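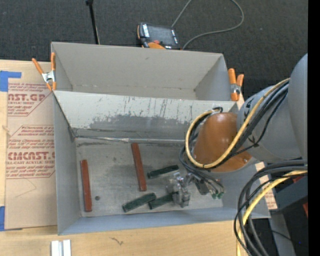
Five bars in the front bin, two red and three green.

I've been promising a post on what I do all day since at least October, mostly because my aunt keeps asking and I keep telling her "robots" and changing the subject. So, Aunt Flurina, get yourself a coffee, I'm going to try to do it properly.

What we're after is a program that can pick a bar out of a bin and set it in the bin next door, wherever the bar happens to be lying. We don't write out the moves for it. We gather examples — lots and lots of examples — and the program learns from those. One try at one bar is one example. The arm goes down, the fingers close, and either it comes up holding something or it doesn't, and both kinds get saved. Csaba Magyar, who set up our storage, was very firm with me on that in my first week, after I'd cheerfully deleted a whole morning of misses. (Sorry again, Csaba.)

The goal for this round is 900 tries, and on a good day I get through 150. A good day means I remembered lunch and the network behaved. In between I reach in and move the bars about, and this is the part I've grown oddly fond of. You'd think you could just toss them in any old way, but my hands have habits! Orsolya looked over my first batch and saw that I nearly always left the bars lying in the same direction, all neat, like cutlery in a drawer. So now I mix it up on purpose: some side by side, some off on their own, one close up against the wall if I'm feeling mean.

Those walls have taken quite a beating, by the way. I did ask whether we should get fresh bins and Orsolya said leave them, scratches are good for it, and she's usually right about such things.

I was in on Sunday too, which I don't recommend, but the building was quiet and I had the radio on and did 55 before going home to make soup. Next I'd like to try bars in a third color, if Tibor ever finds the box he swears he put on the shelf by the door.

Filed under: Work Stuff, Robots, Long Answers to Short Questions

This site uses cookies to remember your preferences. By continuing to read, you agree to their use.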